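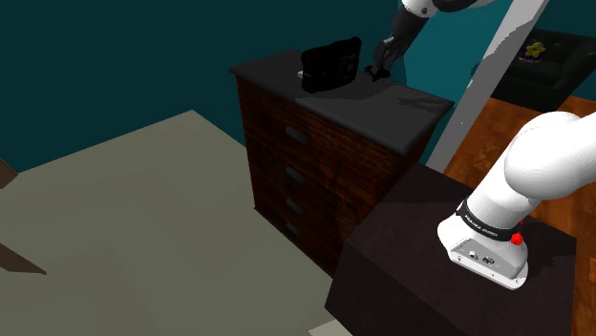 Last updated 2019-06-16. Answers to the stuff people keep emailing about. If yours isn't in here, write to Heike Harms at the office, she reads everything but not always fast.

# Renting a furnished room at Nidia House – FAQ

## Before you apply

**Who can rent?**
Anyone 18 or over with proof of income or a co-signer. Students fine. Couples fine in the double rooms only, both names on the lease.

**How many rooms are there?**
148 across the two buildings, Fandov Street and Nisero Court. Fandov is older, bigger rooms, thinner walls. Nisero has the elevator.

**What's the shortest lease?**
Three months. No, not two. We get asked for two a lot in summer and the answer is still no, sorry.

**Longest?**
One year, then you can renew. Some folks have renewed five or six times.

**Can I see the room first?**
Yes, if it's empty. If someone's living in it we show you a similar one on the same floor. Email for a time, don't just turn up – the front desk can't leave the desk.

**Is there a waiting list?**
For Nisero Court, yes. For Fandov Street, usually only from late August through October. Being on the list costs nothing. You get one offer by email and 48 hours to say yes. Miss it and you go to the bottom. Check your spam.

**Application fee?**
No.

## Furniture

**What comes with the room?**
Bed with mattress, desk, chair, chest of drawers, one lamp, curtains. Double rooms get two chairs. Pieces vary a lot from room to room because we've bought them over many years. Please don't email asking for "the one in my friend's room."

**Bedding? Towels?**
Bring your own. Single mattress is twin XL, double is a full. People buy regular twin sheets every single year and they dont fit.

**Can I bring my own furniture?**
Small things, sure. Bookcase, armchair, side table. Bigger than that, ask. We can't store ours while you use yours, so the bed stays, even if you hate it. One tenant on the fourth floor had two desks for a year and said it was great, so that's up to you.

**Can I swap the mattress?**
If it's older than nine years we replace it anyway. Tag is on the foot end. Otherwise a topper is a good idea.

**Something was broken when I moved in.**
Put it on the check-in sheet, within a week. Scratches, sticky drawers, wobbly legs, all of it. Anything on the sheet can't come out of your deposit. Anything not on the sheet might. Please fill in the sheet.

**Can I paint the furniture?**
No. Really no.

## Kitchen and appliances

**Do rooms have kitchens?**
No, shared kitchen on every floor. Stove, oven, two fridges, sink, cabinets. Each room gets a labeled shelf in the fridge and one cabinet with a lock. Lock is yours to supply.

**Are small appliances allowed in my room?**
Kettle and coffee maker, yes. Mini fridge yes, if it's 80 watts or under. Anything else that makes heat for food goes in the shared kitchen: hot plates, air fryers, rice cookers, toaster ovens, toasters. The smoke detectors in the rooms are very touchy and when one goes off the whole building goes outside. Including at 3 am.

**And space heaters?**
Not allowed. If your room is cold, tell us and we'll look at the radiator. Most of the time it needs bleeding, takes ten minutes.

**Someone is eating my food.**
We know. Write your room number on it. If it keeps happening tell Heike and she'll put a note up on your floor. We can't do much beyond the note.

**Who cleans the kitchen?**
Cleaner does floors, counters, and trash every weekday morning. Dishes are on you. Dishes left more than two days go in the gray bin under the sink, and after that they're donated.

## Money

**What's included in rent?**
Heat, water, electricity, internet, trash. Laundry is extra.

**How much is the deposit?**
One month's rent. Comes back within 30 days after you move out, minus damage. We send a list if we keep anything.

**When is rent due?**
First of the month. Late fee is $16 after the fifth. If you know you'll be late, say so before the first and we'll generally waive it, once.

**Can I pay in cash?**
No. Bank transfer, check, or through the Dinu tenant account. Dinu is the online thing you get a login for when you sign. Forgot the password? Use the reset link, we can't see it from our end.

**Will my rent go up?**
Not during a lease. At renewal, maybe. You'll hear 60 days ahead.

## Living here

**Guests?**
Overnight guests okay up to three nights in a row. After that they need to be on a guest form. Guests can't have keys. They can't have your laundry card either, we've had some issues.

**Pets?**
Fish. That's the list. Service animals of course, just send the paperwork before move-in so we can get you a suitable room.

**Quiet hours?**
10 pm to 7 am, midnight on weekends. If a neighbor's loud, knock first. Still loud – call the night number on the back of your door.

**Can I hang things on the walls?**
Removable strips and small nails ok. No screws. No LED strips with glue backing, they take the paint off in long ribbons.

**Where do I park?**
Nisero Court has a small lot, permits by lottery in October. Fandov Street has street parking only, watch the signs on the north side, they tow. Bikes go in the basement, either building. Not in the hallway, not on the stairs.

**Laundry?**
Basement. Card machine by the door, load it with a debit card. Dryer on the far left at Fandov runs hot, so low setting on that one. Lint trap every time pls.

**Internet is slow.**
Evenings, yes. Plug in if you can, there's a jack behind the desk in most rooms. If the jack is dead email us the number printed on it.

**I locked myself out.**
Front desk 8 to 8, free. After hours call the night number, there's a charge and it goes on your next bill. Lost keys cost more because we change the cylinder.

**How do I get mail?**
Your name, street address, room number. Without the room number it goes back. Packages are held at the desk for nine days.

## Moving out

**How much notice?**
30 days, in writing. Email counts. Telling the cleaner doesn't count.

**Can I leave early?**
You can find someone to take over the lease. They apply the normal way, we say yes or no within a week. If nobody takes it you owe rent until we re-rent the room or the lease runs out, whichever's first.

**What do I have to clean?**
Everything in the room. Inside the drawers, behind the bed, window sill, the bit of floor under the radiator. Your kitchen cabinet and fridge shelf too. Furniture goes back where it was on the check-in sheet diagram. If you lost the diagram ask for a copy.

**Can I leave stuff for the next person?**
No, even if it's nice. Free shelf is in the basement by the bikes. Lamps, dishes, hangers, books all go quick. Nothing with a plug unless it works and no mattresses, please.

**What time do I have to be out?**
Noon on the last day. Keys to the desk in an envelope with your name and room number and the adress where the deposit letter should go.

**Can I get a reference?**
Yes, ask Heike. Give her a week, more in August.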